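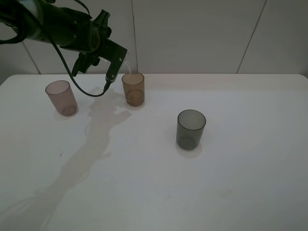 **Trilside Table Cover, 117 cm wide**

Wipe-clean cover for kitchen tables, craft rooms and break rooms. The top side is coated and the back is brushed cotton, so the cover stays put on smooth surfaces. Sold by the running meter and cut to order in our Nunder workshop. Cut lengths are sent rolled, never folded.

| | |
|---|---|
| Width | 117 cm |
| Minimum cut | 2 m |
| Full roll | 20 m |
| Colors | Sand, Slate, Teoh Green |
| Edge | Raw, or hemmed to order |

**Ordering**

Measure the table and add the overhang you want on both sides. Most customers go with a hand's width. Hemming takes up a little fabric at each end — please add it to your length before ordering. Round and oval tables can be cut from a paper template mailed to us.

**Care**

- Wipe with a damp cloth and mild soap.
- Do not iron, bleach or tumble dry.
- Use a trivet under pots and baking dishes.
- Ink and turmeric may stain if left overnight.

Teoh Green was rematched in October, and older cuts are slightly more yellow. Order a free swatch if you need to match a piece you already own.

Cut lengths can't be returned unless faulty. Matching Nesis chair pads are listed separately.

Updated Apr 27, 2022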